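About Us

Grarivell is a play kitchen library. We lend plates, pans and soft food to families, preschools and anyone else with a small cook in the house, and we've been at it long enough now that some of our first borrowers come in to choose things for their little brothers and sisters!

It began with Glenys Wainwright and one crate of felt vegetables. Glenys had been running a toddler morning in Unby and noticed that whatever else was put out, the children went straight to the pretend cafe. She started letting families take pieces home between sessions (one crate, one notebook, a lot of lost carrots) and by the following January the crate had become a shelf and the shelf had become a room.

These days we have 700 pieces in the collection, packed into 37 themed sets. Breakfast is always popular, so is the picnic, and the Diner set has a waiting list most of the year. It's the sauces that do it. Children who won't look at a tomato at dinner will happily serve ketchup to every bear in the house.

We're fond of soft food in particular. It's quiet, it's kind to bare feet, and it can be squeezed, hugged and slept on. We look for pieces with some care in them, like stitched lettering or a label with a proper border, and we mend them for as long as the fabric holds. Plates and bowls come in plain colors so they'll go with anything, and we like to mix the sizes so there's a big one for sharing.

Borrowing is simple. Pick a set, keep it for 5 weeks, bring it back in its bag. If a piece goes missing, tell us and we'll find another. Our catalog lives on Kodero, where you can reserve ahead, and if you can't get to us, ask about the Carrier, our delivery round for schools and home daycares.

Come and have a look, stay and play, and bring the kids. There's always a table set up.
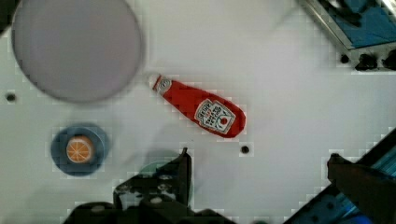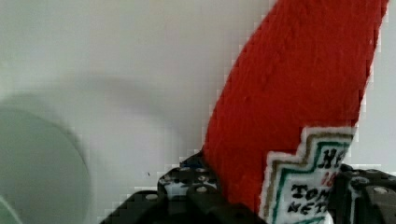 Plush ketchup, with plates in the first picture and the embroidered label up close in the second.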